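Speaker notes: Teaching by hand, teaching by remote – what we learned on the cloth task
Last updated: 23 April 2019
4 min read
12 shares · 2 comments

Slide 1. Title
Leave it up while people sit down. Say which half of the project this covers: collecting demonstrations. Training gets its own talk in October.

Slide 2. Two ways to show a task
Hand guiding: the operator holds the arm by the wrist and moves it through the job. Joint positions are logged directly. Remote control: the operator sits at the Nukden station and drives the arm with a handheld controller, watching the camera feeds only.
Mention that both log to the same format. Someone always asks.

Slide 3. The numbers
500 demonstrations recorded, 400 kept. The rest were dropped for logging gaps or because the operator stopped partway. Do not read the table out. Point to the bottom row and move on.

Slide 4. Where hand guiding works
Long, smooth moves. Anything where the operator needs to feel contact, such as pressing a fold flat. New operators at the Flillorwood site produced usable runs on their first day.
The weak point is the camera data. The operator's arms block the view, and the policy never sees those arms at run time. We replayed each hand-guided run with nobody at the table and recorded images on the replay. That doubles the robot time per demonstration. Say so plainly.

Slide 5. Where remote control works
The images match what the robot will see later, and no replay is needed. The cost is touch. Without force feedback, operators press too hard or stop short of the surface. The Güler controller has a vibration cue, and operators had mixed opinions of it.

Slide 6. What the camera gives you
Full-screen picture, no bullets. Give it a few seconds before talking.
The point is how uneven the information is. The white striped material on the right has plenty of texture to track, and the seam beside the blue strip is crisp. The wide green area is out of focus and offers almost nothing to lock on to. Then the top corner of the white material, where it looks frayed and folded: the leftmost stripe bends just under it. An operator at the remote station has to judge an edge from cues of that size.

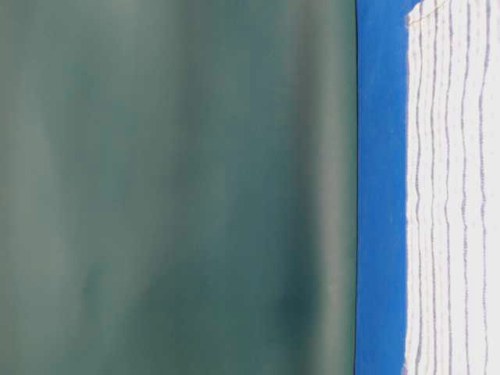 Slide 7. Changes to the procedure
– Operators practice on the camera feed before any run is logged.
– Start and stop are on a foot pedal. The old on-screen button put a pause at both ends of every run.
– Pauses inside a run are marked and left in. Trimming them made the motion jump.
– Failed grasps followed by a recovery are kept. Werell, our labeling tool, now has a tag for them.

Slide 8. Results
Policy trained on the mixed set: 93 percent of folds completed on the test cloths. Same cloth types as training, same table. Do not let this be quoted as a general figure – the slide has the conditions in small print, so say them aloud.

Slide 9. Open questions
Whether 2 operators per task is enough variety. Whether the replay step can be skipped by masking out the arms. Take questions here and leave the slide up.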